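Speaker notes, Verkstead session, Kjell Viklund

Slide 1. Title. Say who I am and how long I've been at Warnik. Ask for the lights to be left up.

Slide 2. What changed for us
We started in July with two people recording tasks by hand. Small household jobs: opening a drawer, moving a pen, putting an item on a shelf. A person holds the gripper and does the task, and the recording goes into training. By the end of the first stretch we had 2104 usable recordings.

The staff came from packing and returns. None of them had a robotics background. Training took two shifts. Most of the trouble was with wrists and shoulders, so we moved to shorter turns and more swaps. Mention that the swap schedule came from the floor.
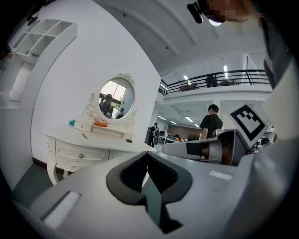

Does this work replace the jobs people had before?
Some of them. We run fewer packing shifts than we used to, and the people on those shifts were offered recording work or a transfer to Nowicki. Pay stayed the same for the first contract period. What happens after that is still being talked about, and I say so when staff ask me.

Slide 4. What a shift is like
Pick up the task list, check the gripper, record, mark the bad takes, swap. The office desks and the recording spots share one open floor, so noise was an issue early on. Phone calls moved to the side rooms.

Slide 5. Bad takes
We threw out 331 recordings in the first stretch. Most were rushed. We had a daily target on the wall and people worked to it. We took it down. Pause here, managers usually have a question.

Slide 6. What staff asked for
To see what their recordings are used for. We now show clips from Cevusico at the shift meeting. They also wanted their names kept out of the files, and that was done.
Written job titles. Still open.

Slide 7. Contact details. Leave up during questions. If time is short, skip slide 5 and go straight to 6.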